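Planning the Equipment Budget for a Hand-Held Gripper Kit
Term project report, November

Prepared by Laurier Penner, Océane MacPherson and Brayden MacDonald
Project advisor: Kendra Leclerc

1. Where we started

When our group picked this topic we thought the buying part would take an afternoon. We had a limit of $1,000 for a second kit, we had one kit to look at, and we had a nice clean spreadsheet that Océane made in the first week. By the third week the spreadsheet had four tabs and we had stopped calling it nice. We would like to thank Ms. Leclerc for being so patient with our questions, and Gaétan Gauthier at the Bélanger annex, who let us spend far more time in his space than he first agreed to!

Our question was a simple one: if the program wants a second pair of hand-held grippers, what should it buy, what should it make, and what should it leave for next year?

2. What has to be in a kit

The grippers themselves are the part everyone thinks of first, so we began with a list of everything else. A person using the kit has a gripper in each hand with a marker cube on each one, and there is a cable, a small device with a screen, and a harness to wear. All of that needs a line in the budget, and most of it was missing from our first draft. 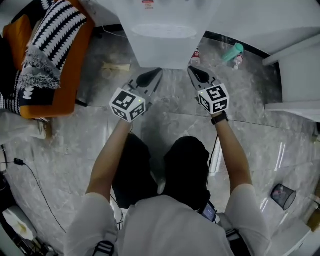

Harnesses turned out to be our longest argument. Brayden wanted one with wide straps and plenty of room to adjust, and Laurier wanted the cheap one so we could put the savings toward spare finger pads. We went back and forth over lunch more than once (sorry to everybody at our table) and settled on the adjustable one, mostly for the sake of the shorter people in the program.

3. Quotes

We asked two suppliers for prices. Prulleck quoted a complete pair with cables, and Plitonau quoted bare housings that we would have to finish ourselves. The Plitonau price looked wonderful until we added pads, screws and our own hours in the shop. Prulleck also charges $60 for shipping, which we missed the first time through and had to squeeze in later.

Marker cubes we would print and assemble on our own. We set aside $60 for those, including card stock and a few do-overs, and we feel good about that number.

4. Planning for the room

Mr. Gauthier told us early on to budget for the place as well as the tools, and he was right. You need floor space, somewhere to plug in chargers, decent lighting, and a spot to sit down between turns. We visited the annex with a tape measure and came home with a much longer list, including cable covers and a storage bin with a lid.
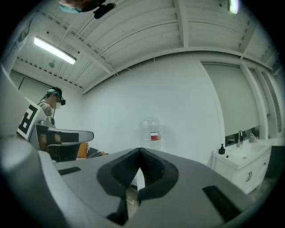
Figure 2. Gripper with its black V-shaped pad, in use at the annex.

5. Our recommendation

We recommend the Prulleck pair, the adjustable harness and home-made marker cubes. We would hold back $200 of the total for spare pads and cables. The head-mounted unit should wait for next year's budget, and the two kits can share the one we have by taking turns.

If there is money left in the spring, Océane would like it to go to a Tistel charging rack. Laurier would still like more pads.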